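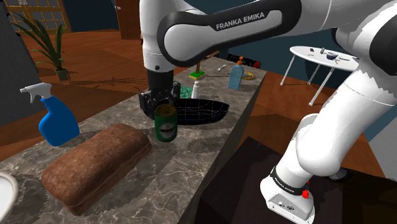 Workshop > Features > Automation

Search articles Enter keyword

News Features Builds Tools Back issues Subscribe

The counter came before the arm

Most shared workshops start an arm project with the arm. The Lamham workshop started with a kitchen. For 11 weeks the members working on Plukier, a system meant to clear and restock a countertop, wrote no motion code. They built the room in simulation first: counter, sink, floor, and the clutter a kitchen collects.

The simulated arm is a Franka Emika with a parallel gripper, mounted on a stand by the counter. Objects were chosen for the trouble they cause. A beer can is a plain cylinder and makes a fair baseline. A loaf of bread is wide, rounded on top, and awkward for two flat fingers. Spray bottles carry their bulk low and their trigger high, so a grasp planned on the overall outline tends to close on the wrong part. The light blue soap bottle is translucent, a known problem for depth sensing.

Scene layout is handled by Collari, a script of 378 lines that moves objects between runs and rejects any layout in which two of them overlap. It runs as a batch job overnight. A full batch is 600 layouts, and the first usable grasp planner was tuned on five batches, or 3,000 layouts in all.

The early failures were dull and instructive. The planner approached the can from directly above, which suits an open counter and fails under a shelf. Contact friction had been left at one value for every object, so bread behaved like aluminum. Wrist clearance was checked against the countertop but omitted the sink, and the planner treated the basin as solid surface until November.

Collision checking now comes from Jurčo, a small library kept by the same group. It uses simplified hulls for the arm links and finer meshes near the fingers. Planning time fell enough to run on the workshop's older desktop machine.

A physical counter is next. The stand has been drawn, the steel has been cut, and the mounting plate still needs to be drilled.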